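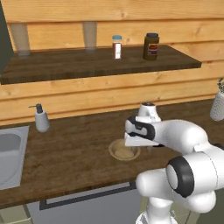

Ticket 437: Low hot water pressure, Wokadville office kitchen
Opened: 09/02/2021
Status: Pending

The tenant reports weak flow on the hot side only. Cold supply is normal. The shutoff valve was found fully open and the aerator was cleaned, with no change. 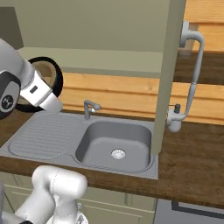 Varghese Plumbing replied that the heater's outlet filter should be checked next and asked for access before 5 p.m. Access has been approved.

This site uses cookies. Accept

Contact Drernton Property Services | Back to top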